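Kitchen in a box, 266 tasks included

The pitch from Noreck landed in several readers' inboxes this month, and enough of you forwarded it that it gets a slot. The product is called Parthorpe. It is a subscription library of simulated kitchens for people training and testing home robot arms, and the headline claim is 266 ready-made countertop tasks, from clearing a cutting board to loading a sink.

We took the trial and spent most of a Saturday in it. 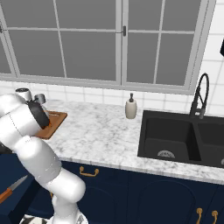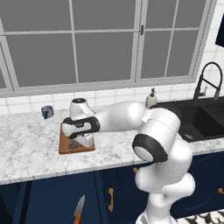
Two views from the marble kitchen, both with the arm over the cutting board.

Let's start with what you get for the money. The basic plan is $89 a month per seat and opens up one kitchen and a slice of the task list. The full library costs $266 a month, which happens to be the same number as the task count, and the sales page makes a cute dollar-per-task joke out of it. The joke would work better if you paid once. You pay it again in April, and every month after that, and when you stop paying the scenes stop loading. Your logs stay yours. The kitchens don't.

Setup was quick, I'll give them that. The installer found our graphics card, pulled down the first kitchen and had an arm moving before the coffee was done. The surfaces look good, too. Marble, tile, dark cabinets, brass-colored pulls – somebody spent real time on this, and it shows in the demo reel.

But looks are the cheap part these days. What I want to know from a simulator is whether a policy that does well inside it will do well on my bench, and on that question the Parthorpe material gets very quiet. The site quotes a 76 percent success rate on pick tasks for its reference policy. Success in what sense? The help pages define it as the object leaving the board and staying off it for one second. Drop it in the sink from a height and you pass. Knock the soap over on the way and, as far as I can tell from the scoring file, you still pass.

Then there is variety. The 266 tasks are counted generously. Swap the starting position of an object and that can be a new task. Swap the object and that is another. I stopped trying to sort the real ones from the reshuffles by late afternoon, but a buyer ought to ask Noreck for the full list before signing up, along with a straight answer on how many differ in anything except placement. I asked. The reply was a link to the sales page.

Contact physics is a mixed bag. Flat grasps on rigid things held up fine in our trial. Thin items near the edge of the board were another story, with objects sliding when they should have tipped, and one blade sinking a little way into the counter before popping back out. You can tune friction yourself if you buy the higher plan. On the basic plan the settings are locked, so you get whatever Noreck thought was reasonable.

Compare that with Treloar, the older package many of you already run. It is uglier by a mile and the menus are a chore, but the settings are all open, the license doesn't expire, and the scoring rules are in a text file you can edit. The folks at the Stadudstead workshop have used it through three arms and have never had to ask a vendor for permission to change a friction value.

Who is Parthorpe for, then? Possibly a team that needs nice-looking footage for a grant pitch in a hurry. Possibly a classroom, if the school discount that is "coming soon" ever comes. For anybody trying to decide whether a grasp will hold on a real counter, I'd run the free trial with your own policy, write your own pass rule and see how far that 76 falls. The trial lasts 14 days and does ask for a card up front, so set a reminder to cancel.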